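Last updated: Jan 28, 2018

4. Setting up the Golura for hemming

Right, so you've got the machine out of the box and threaded (if not, flip back to section 3, I'll wait). I've had my Golura going in the spare room in Pistville for ages now and this is the order I do things in. Arash Hashemi, who got me into sewing, does steps 2 and 3 the other way round and his hems look fine too.

1. Switch the machine off at the side before you change the foot. I know, I know. But my thumb found the pedal once and I don't recommend it.

2. Pop the standard foot off with the little lever at the back and click on the hemming foot. It should snap. If it wobbles, take it off and have another go.

3. Put in a fresh needle, flat side to the back, and push it all the way up before you tighten the screw.

4. Set the dial to straight stitch 13. The printed card says something else, but that card was for the older model.

Note: the foot pedal lead is shorter than you'd like. Move the table, don't stretch the cord!

5. Do a test run on a scrap of the same fabric, folded the same way as your real hem. Loops underneath usually mean the top thread has jumped out of the tension discs, so rethread from the start with the foot up.

6. Now lay your proper piece out flat on a table and smooth it from the middle towards the ends with your palms. Long strips are the fiddly ones, they creep on you while you're reaching for the pins. 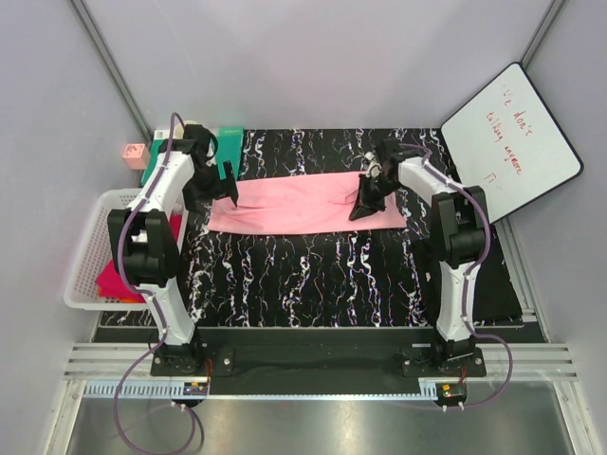 7. Fold the edge up once, press it, fold again and press again. Pin across the fold so you can whip each pin out as you get to it.

Caution: never sew over a pin. I've sent half a needle flying past my glasses and it colours your language.

8. Lower the foot, hold both thread tails behind it and start slowly. Let the feed dogs do the pulling, you're only steering.

If the motor smells warm or the stitches go all over the shop, stop and unplug it. Nithin Nambiar at the repair counter will look over any Golura, and he keeps spare bobbin cases too. Cleaning and oiling are in section 5.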